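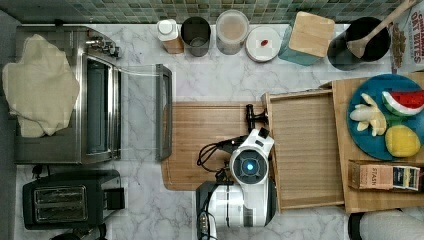
Cutting board, middle of the counter.

27/10/2023
by Faith Kirui

So I finally went to the choir tryout in Zisville and oh my gosh, my knees were shaking! Over 40 people in that hallway, all humming.

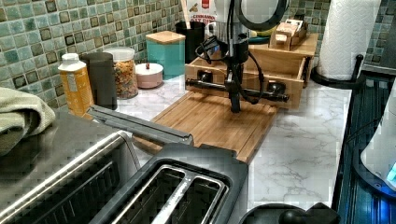
Pendo got there before me and saved me a chair (bless her). She sang alto and sounded lovely. I picked the hymn Grandma liked and came in too high – way too high – so I stopped and asked to start again.
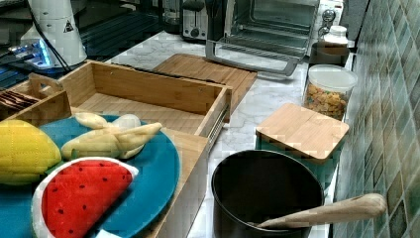 Mr. Marulanda just nodded and gave me the note. Second try was better. I even held the long bit at the end!
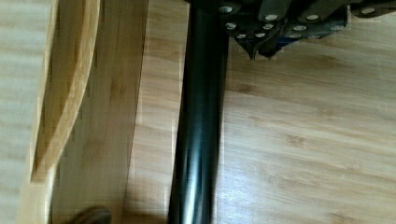 We got pie after and drove home with the windows down, singing the whole thing over again. They call on Monday if it's a yes. I'm keeping my phone in my pocket all weekend anyway.

2 comments
40 shares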